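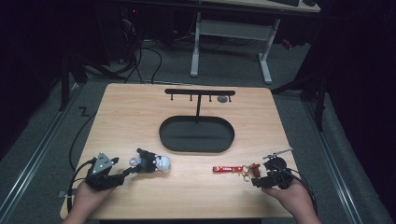

Marlene Stöcker wrote to us in February that she wanted one place by the door for her keys and the character keychains that go with them, and that every rack she had tried either needed screws in the wall or let the bigger charms sit on top of each other. She asked if the Folier would take a keychain with a large head without the head resting on the key next to it. It will if you leave the next hook free. With two large keychains, use one on each side of the post.

Shop > Entryway > Key and Jewelry Stands > Folier Stand with Tray

Folier Key and Jewelry Stand with Tray, Matte Black

Price: $56
Sold by: Trikitwood
Shipping: free on orders over $80

The Folier is a freestanding holder for keys, keychains, necklaces and bracelets. It stands on a table, shelf or dresser and does not attach to anything. A long bar with rounded ends runs across the top, held up by one slim post. The post rises from the back of an oblong tray, so the front of the tray stays open for the things that don't hang well.

There are four hooks on the bar, two on each side of the post. Each one has a small rounded tip, which helps keep a split ring from sliding off when you pull the next set of keys away. The tray has a raised rim and a flat interior. Coins, earrings, a watch or a parking pass can go in it.

What fits on the hooks

Most people buy the Folier for keys. A standard split ring goes over the tip without any trouble. So does a spring clip or a small carabiner, as long as it opens wide enough to pass the rounded end. If you carry several rings joined together, hang the stand's hook through the ring nearest the middle of the bunch. The keys then hang in a shorter bundle and don't drag in the tray.

Character keychains and bag charms are wider than keys, and they are the reason we get more questions about spacing than about anything else. A figure with a big head tends to turn on its ring until the heaviest part is at the bottom. If yours has arms, ears or a strap that sticks out, hang it on an outside hook with the longer side pointing away from the post. Smaller ones can go on the inside hooks.

You can also lay a keychain in the tray with the ring toward the front. Customers who have printed or painted figures sometimes prefer this, since hard keys hanging beside them can mark the surface. We suggest keeping keys on one side of the post and charms on the other.

For jewelry, the stand works best with bracelets and with shorter necklaces. A long necklace will reach the tray. This does no harm, and some customers let the pendant rest inside the rim on purpose, but a fine chain can bunch up and knot there. Double it over the hook before you hang it, or put it on the taller stand from the Ní Bhriain line, listed at the end of this page.

Earrings with wires do not stay on the hooks. Put them in the tray.

Where to put it

The stand needs a level surface deep enough for the whole tray. Do not let the front of the tray hang over the edge of a narrow shelf. The weight of the keys is carried by the bar, and with part of the tray unsupported the stand can tip when you take something off.

Leave enough room above the bar for your hand. Under a low shelf or cabinet, it is easy to knock the hanging things while reaching for one of them. A desk or table is fine. If the tabletop has a cable opening with a cover, you can place the stand in front of it, but don't set the tray across the cover unless the cover lies flush with the table. A tray that sits on a raised ring will rock.

On a polished surface, wipe the table before setting the stand down. Grit under the tray can scratch the finish of the table when the stand is moved.

Loading the stand

Try to keep the two sides close in weight. It doesn't have to be exact. A car key on one side and a pair of house keys on the other is well within what the stand is meant for. Putting every set in the house on the left side and nothing on the right is the sort of thing that makes it lean.

If you are sorting a pile of keys and keychains for the first time, this order works:

Lay everything flat on the table and take off the keys you no longer use.
Close any split ring that has been bent open, or replace it.
Hang the two heaviest sets first, one on each side of the post.
Add the lighter sets and the charms.
Put whatever is left in the tray.

When you take a set off, lift it up and over the rounded tip. Pulling straight toward you also works with a loose ring, but a tight ring will catch and bring the stand forward with it. Children's hands tend to pull, so for a family we suggest giving the children's keys the outside hooks, where there is more room to lift.

The Folier is not intended for bags, umbrellas, dog leashes with heavy clips, or coats. If you need to hang those, look at a wall rack.

Care

Dust the bar and hooks with a dry cloth. For the tray, take everything out and wipe it with a damp cloth, then dry it. The matte finish will show fingerprints and hand lotion more than a glossy one does. A drop of dish soap in warm water takes them off. Don't use scouring powder, steel wool or a rough sponge, as these leave shiny patches that can't be polished out.

The inside corners along the rim collect lint. A soft brush is easier there than a cloth.

If you keep metal keys in the tray every day, some rubbing on the flat part is to be expected. A piece of felt cut to the shape of the tray will prevent it. We don't supply the felt. A paper pattern comes in the box, and you can trace it with a pencil.

Setting up

The stand arrives in two parts, the tray and the bar with its post. The post fits into the back of the tray and is fastened from underneath. The key for the fastener is packed with the instructions, in the small envelope taped to the inside of the lid. Please check there before writing to us about a missing part.

Turn the tray over on a towel, hold the post in place with the hooks facing the front, and tighten until it stops moving. Set the stand upright and look at it from the front. If the bar isn't parallel with the tray, loosen the fastener a little, turn the post and tighten it again. Check the fastener after the first few weeks of use.

Shipping and returns

Orders leave our warehouse in the morning if they reach us before 2 p.m. the day before. The Folier on its own does not reach the free shipping amount of $80, but it does together with most of the other items in the entryway section. Shipping is worked out at checkout, before you pay.

You can return the stand within 30 days of delivery. Please take it apart again before you pack it, and put the bar in its sleeve. Stands sent back in one piece usually arrive with a bent or rubbed post, and we have to deduct for that. The guarantee on the stand is 5 years and covers the post, the bar, the hooks and the fastener. It doesn't cover wear to the finish.

Questions from customers

Can the hooks be moved along the bar?
No. They are fixed.

Can I hang things from the ends of the bar?
The ends are rounded and there is nothing to stop a ring from sliding off. Use the hooks.

Will it hold a work badge on a lanyard?
Yes, but the lanyard is long and will lie in the tray. Wind it around your hand once or twice, hang it by the loop, and leave the badge in the tray.

Are keys or keychains included?
No. You get the stand, the instructions, the fastener key and the paper pattern.

Can I get a second tray to go under the first?
We don't sell the tray on its own. The Getemon catch-all is a separate dish made to sit beside the stand, and several customers use it for mail and sunglasses.

Does it come apart again after it has been used for a while?
Yes. Empty it first, lay it down on a towel, and undo the fastener. If it has become stiff, warm the area with your hands for a minute and try again. Don't use pliers on the post.

How do I stop keychains from turning to face the back?
Add a second small split ring between the figure and its own ring. It gives the figure a quarter turn, and it will then face forward on the hook.

Related items

Folier Wall Rail
Ní Bhriain Tall Necklace Stand
Getemon Catch-All Dish
Trikitwood Split Rings, Mixed Sizes
Trikitwood Shelf for Narrow Hallways
Replacement Fastener and Key for Folier Stands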